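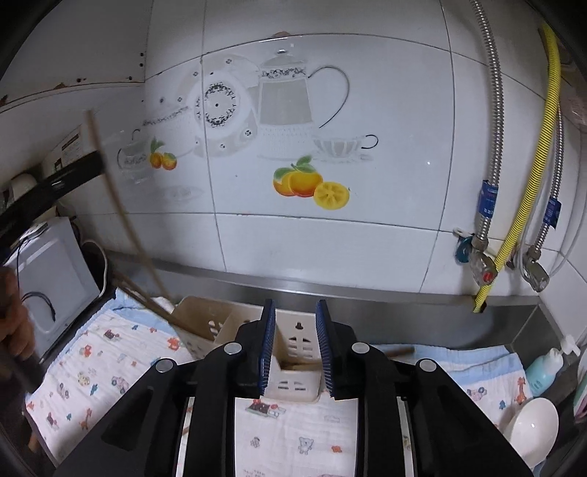
Ticket 3757
Product: Junon utensil caddy, beige, divided
Opened by: Renata Barrientos
Category: Use and care / sticks and chopsticks
Status: Solved by customer

Renata wrote, 8:40 am

Hello, and thank you in advance for reading all of this, I know I go on a bit! I bought your beige caddy in July for the kitchen drawer side of things, mostly chopsticks, skewers and the long wooden stirring sticks my aunt sends from Flermont. I love it. It's light, it has the slots so everything can air out, and it has the little keyhole opening at the back so I could hang it up if I ever get organized enough to put a screw in the wall.

My trouble is with the thin sticks. In the middle compartment they slide down and lie nearly flat at the bottom, behind the front wall, and then I have to fish for them with two fingers. The long ones have the opposite problem. They lean right out over the side, and if I bump the counter the whole caddy wants to go with them. I've tried turning it around and I've tried wedging a folded napkin in there (it looked awful). Is there an insert I should have gotten in the box?

Junon Help Desk replied, 10:15 am

Hi Renata, thanks for the lovely detailed note, and please never apologize for detail, it makes our job so much easier. Nothing was missing from your box. The caddy comes in one piece and we don't make an insert for it at the moment.

Could you tell us two things? First, what is the caddy standing on? Second, are you dropping the sticks in one at a time or filling a compartment in one go? Thin sticks do tend to lie down when there are only a few of them and they have room to roam.

Renata wrote, 11:02 am

It stands on a cotton cloth, one of the old baby cloths with the light blue border. They're printed all over with little animals, there's a giraffe and a fox sort of fellow, and something like a train, and I can't bring myself to throw them out even though my youngest is in third grade now. I fold one and spread another beside it so I have somewhere to lay the sticks while I sort them. It's a bit lumpy under there, now that I think of it.

And yes, I put them in one or two at a time. I have maybe a handful of the thin ones, so they have all the room in the world.

Junon Help Desk replied, 1:30 pm

That cloth sounds very sweet, so please keep it! I'd only suggest pulling it smooth under the caddy, with the folded part off to one side. A fold under one corner gives a slight tilt, and long sticks will make the most of it.

For the rest, here is what I'd try this afternoon:

Take everything out and sort by length on the cloth.

Put the thin sticks together in your smallest section, with a rubber band loosely around the lower third.

Put the long ones in as pairs, thick end down, and lean them toward the back wall.

Keep any short pieces out altogether. A jam jar does nicely for those.

If it still tips after that, a few clean pebbles in the bottom of the long-stick compartment will help. Choose ones too big to slip through the slots.

Renata wrote, 4:48 pm

Well, I'm so pleased! I smoothed the cloth and did the rubber band, and the thin ones are standing up together like a bundle of spaghetti. The long ones still lean, but toward the wall, and I bumped the counter on purpose three times and it stayed put. I didn't need the pebbles, though my son had already gone out and collected a bowlful, so now we have pebbles.

One tiny extra question, can it go in the dishwasher? The label came off in the sink.

Junon Help Desk replied, 5:05 pm

So glad to hear it! I'd wash it by hand in warm soapy water with a bottle brush for the slots, and let it drain upside down before the sticks go back in. I'll send a fresh care label out to you with the next post from our Paredes office. I'm marking this one as solved, but reply here any time and it will open up again.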